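Girkilier Two-Arm Bench Kit – Safe Setup and Good Practice

5 min read

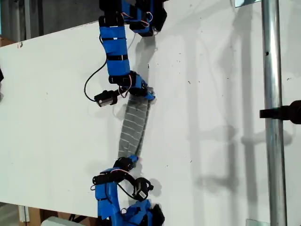 The Girkilier kit is a pair of small servo arms for handling cloth and other soft goods on a table. It is sold to teaching labs, small workshops and people who develop their own programs. Please read this page before you order, and again before you switch on the arms for the first time. Most of the support letters we receive are about points which are already written here.

What rules apply

Small arms are often treated as toys. We ask you not to do this. In most countries the person who puts the machine to work must make a risk assessment, and the size of the arm does not change that duty. Our kit is delivered as a component set. When you mount it, connect it and write a program for it, the complete station becomes your machine, and its documentation is yours to make.

The kit carries no certificate for collaborative use. Some dealers have written this in their shops, and we have asked them to correct it. If your school or company requires a certified collaborative robot, please choose another product.

Mounting the arms

Fix both bases to the same rigid support. Two separate tables will move against each other, and after some time the positions you have taught are no longer correct. Any post or clamp near the arms should be tightened before each session, and it must be entered in your program as a forbidden zone.

The arms can reach each other. During a handover of cloth the two grippers come very close, so set the minimum distance between the wrists to 20 mm and leave it there until your program has run 10 complete cycles at low speed. After this you may reduce the distance in small steps.

Work surface

A plain, matte, light surface is best for the cameras. Glossy boards give reflections, and the software may take a reflection for an edge of the cloth. Specks and smudges are normally not a problem, but clean the board if you see false detections. Shadows are more difficult. Put the lamp where it will stay, then calibrate, and do not move it afterwards.

Cables

Loose cable is the most common cause of faults in the units that come back to us. Please follow these rules:

– Fasten cable to the links with tape or straps, and check them every week.
– Leave enough free length at each joint for the full rotation.
– A camera cable may hang in a loop, but the loop must never reach the fingertips of either arm.
– Do not lead the motor supply and the camera cable through the same strap.

Printed parts should be examined under good light. A bracket with a white stress line must be replaced the same day. Glue is not a repair.

Handling soft material

Knitted pieces stretch, and this makes them pull back on the grippers. Set the closing force on a sample that you can afford to lose. Start low and increase until the fabric no longer slips. When both arms hold one piece, only one of them should lead the movement and the other should follow. If both arms lead, the servos work against each other and become hot.

Never pull a stuck piece out by hand while power is on. Press the stop first, wait until the arms are at rest, and support the upper arm with your hand if it is mounted hanging – without power it will sink.

Persons near the station

Hair tied back, no scarf, no loose sleeves. One person runs the station and has the stop button within reach. Other people may watch from outside the marked area. We recommend to mark this area on the floor with tape, also when the station is used only for short demonstrations.

A program which is started from another room is not allowed under our terms of warranty, unless the station is fully enclosed.

Keeping a log

Write down each change of speed, force or program version, with initials. A paper notebook is enough. Kobe Mertens from our service desk has prepared a log sheet, form 112, which you can request with your order. When you send a unit for service, please put in a copy of the last pages.

Ordering

Article number 3465, complete kit with two arms, two cameras and stop button. Spare brackets and straps are sold separately. The Hillolix enclosure fits the kit without drilling.

Technical questions are answered by Uzma Cheema, and questions on training for schools by Hanne Þorgeirsson. The service desk is closed for the first half of September.

Shares: 20
Comments: 10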